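气球皂上手:Follel二月的台面课加到两场,名额还是不够

(店讯 文/本站 编辑部)

Follel手作店这个月又开气球课了。不是扎小狗那种。是擦气球、包气球、拿气球当模子用。报名开放当天下午就满,店里临时加了一场,一共2场,还是有人在门口问能不能站着听。

先说课是干嘛的。底子是纸糊灯罩,老手艺,气球吹起来,一层一层糊纸,干了把气球放气抽走,剩一个壳。大家小学多半做过。麻烦的地方也都记得:气球滚来滚去,纸糊上去起皱,第一层最容易废。Follel这回把功夫全放在糊纸之前,单拿出一节课讲怎么放、怎么擦、怎么垫。听着有点小题大做,上过的人倒是都说值。

店里给的材料单很短:
气球,备两只,浅色的好
软布或旧毛巾一块,深色
纸巾若干
白胶,兑水
薄棉纸,撕成条,别剪
小碗一个,等糊好了架着晾

气球不要吹到最大。讲义上写得很重,还加了框:吹到八成,扎紧,放一放再动手。吹太满的皮绷得紧,温度一变就容易出事,糊了半天啪一声,全白干。吹到八成,皮还有点韧劲,手指按下去能回弹,这样最稳。

垫布也有讲究。气球直接搁在光桌面上,碰一下就跑,铺块布就老实多了,布上的一点毛刺正好卡住它。店里统一用深色的,浅色气球放上去轮廓清楚,哪里糊厚了哪里漏了一眼看得见。毛巾边上掉线的也能用,不用专门买新的。 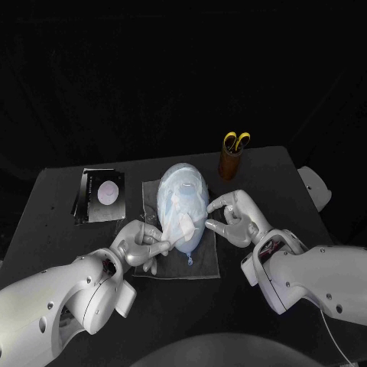

淡蓝色气球放在深灰垫布上,左下侧搭着一团揉皱的白纸巾。

纸巾这一步,讲义里叫“过一遍”。新气球表面常有一层粉,手上又有油,胶水上去挂不住,缩成一颗颗小珠子。拿纸巾轻轻捂上去,顺着弧度走,不要来回搓,搓多了起静电,棉纸条还没沾胶就自己飞过去贴上了,揭都揭不下来。纸巾皱了没关系,皱的反倒服帖。脏了就换一张,别省。

扎口朝自己,也是反复强调的。糊的时候绕着扎口留一圈,硬币大小,最后从这里放气。扎口要是转到背面去了,糊着糊着就忘,一圈全封死,到时候只能拿针从外面戳,壳子上多一个眼。上一期就有一桌全忘了,一整桌。

胶水比例店里给的是2份胶1份水,天冷可以再稠一点。棉纸一层干透再上一层。急的人拿吹风机,可以,开冷风,离远。热风一吹气球里的气要胀,前面留的那两成余量就白留了。

纸从哪来也有人问。这期的棉纸是Brelisano纸坊供的,本色,没漂过,撕开的边毛茸茸,叠起来接缝不明显。纸坊这次送来1000张,两场课加上门店零卖,估计撑到月底。想自己在家做的,门店可以单买,按叠卖,一叠70张。白胶没有指定牌子,家里有什么用什么。

场地是Plattner楼里那间老教室,上二楼右手边。窗帘厚,拉上很暗,做灯罩倒是正合适,糊完点个小灯往里一放,厚薄马上看出来。店里说最后半小时会关大灯,让大家轮流试自己的壳,厚的地方发暗,薄的地方透亮,喜欢哪种就记下来,回去接着调。要提醒一句,试灯只用冷光小灯,蜡烛不行,纸的东西,别冒险。

收费的事。一场每人167元,材料全包,气球破了免费补一只,第三只起要另算。带小孩的,大人孩子算一位,共用一张桌。太小的孩子不建议来,气球破的那一声真的挺响,碎皮也要当心别进嘴。对乳胶过敏的请提前说,店里可以换别的模子,形状差一点,做法一样。

学员做好的壳当天带不走,没干。留在教室架子上晾,底下垫小碗,贴好名字,过几天来取。忘了贴名字的上期剩了好几个,现在还在架子顶上放着,颜色挺好看,麻烦主人来认领一下。自取要在店里营业时间,下午五点以后教室锁门,敲也没人应。

另外,Drirwood街口的社区橱窗月底要挂一批成品,学员愿意借出的可以登记,挂两周,原样归还。要求不高,壳子干透、开口修齐、能站住或者能挂住就行,颜色不限。歪一点的也收,去年挂的那批就有几个是歪的,晚上亮灯反而有人专门停下来看。

几条零碎的,课前看一眼:
指甲长的先剪,戴戒指的摘掉。
袖子卷上去,胶水沾毛衣很难洗。
旧毛巾可以自己带,店里的布数量有限,先到先用。
教室里不能吃东西,水杯要有盖。
迟到超过十五分钟就跟不上第一步了,会请你改到下一场。

候补名单还开着,门店柜台登记,电话不受理。有人退就按顺序通知,通知后当天没回复的顺延给下一位。下个月开不开还没定,要看棉纸到货的情况,定了会贴在店门上,本站也会再发一条。

更正:上一条店讯里把教室写成了一楼,应为二楼,已经改了。给跑错的几位赔个不是。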